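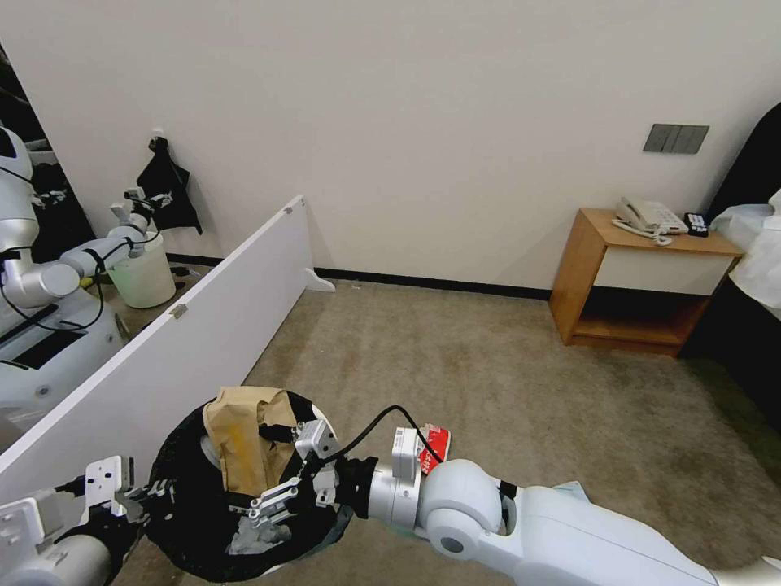 The wastebasket with its black bag in, nightstand and phone behind.

I bought the Grovby round wastebasket for a guest bedroom that gets used about 11 times a year, mostly by people who stay a night or two and want somewhere to put their wrappers. It replaced a wicker one that shed bits on the carpet and could not be wiped out. The Grovby has been in the room long enough now for me to have an opinion, so this is a review of the bin first and of the nightstand second, because I got both from the same store.

The bin is a plain round one with a white rim. There is no lid and no pedal. In a bedroom I prefer that. A lid means people leave things on top of it, and a pedal makes noise at night. You fold the bag over the rim and it holds. I use black bags from a roll sold as Clesirex small, and the fit is good, with enough overhang that the bag does not slide down when something heavier goes in. The rim still shows a little in places. If you want a bin that hides the bag completely, buy one with a separate ring.

Size is the thing to think about. It takes the usual bedroom trash without trouble, meaning tissues, packaging, a receipt or two. Takeout is harder. A paper food bag goes in if you crumple it, but a box that has not been flattened will sit at an angle and use up most of the space. After that you are emptying it the same day. I would not put this bin in a kitchen or in a room where people eat regularly.

Cleaning is easy. Food paper usually has some grease on it, and the bag catches that. When a bag has leaked I have wiped the inside with a damp cloth and dish soap and it came up fine. The smell does not stay in it the way it did with the wicker.

It is light. On a hard floor I think it would slide around. On our beige-gray carpet it stays where I put it, though I have knocked it with the vacuum more than once. The carpet also means that anything that misses the bin has to be picked up before vacuuming, and snack wrappers are the usual ones.
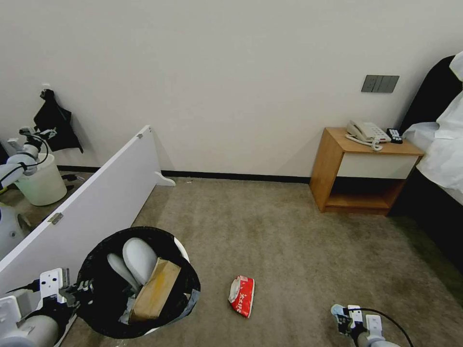

Floor to the right of the bin, with a snack package still to go in. Bed at right.

The nightstand is the Fakhoury small one, in a honey-colored wood frame with a white drawer front and an open shelf below. I chose it because it is narrow enough to go beside the bed and still leave the light switches clear. Ours are set in a dark gray panel on the wall over it, and I did not want to reach across a lamp to get to them. The top holds a corded phone and a remote and that is close to the limit. If you also want a water glass and a book, the book goes on the shelf.

Assembly took me less than an hour. One of the holes for the drawer runner was slightly off and I had to start the screw by hand. The drawer has worked properly since then, but I would expect better at the price. The open shelf collects dust and should be wiped when you do the baseboard.

One complaint about the phone on top, and it is not the fault of the furniture. The coiled cord hangs over the front edge and gets in the way of the drawer. I have tried tucking it behind the phone and it works its way forward again. A cordless one would solve this.

I ordered both pieces through Stostimine, order total under what I had set aside, and delivery took 3 days. The bin came inside the nightstand carton with no padding of its own. It arrived without a mark, but I would have liked some paper around it.

Would I buy them again? The bin, yes, and I plan to get a second one for the hallway in August. The nightstand, probably, if the drilling was right. For a larger bedroom I would look at the next size up, which has the same drawer front and a deeper shelf.

Reviewed July 15, 2026

Contact | Copyright, all rights reserved | Back to top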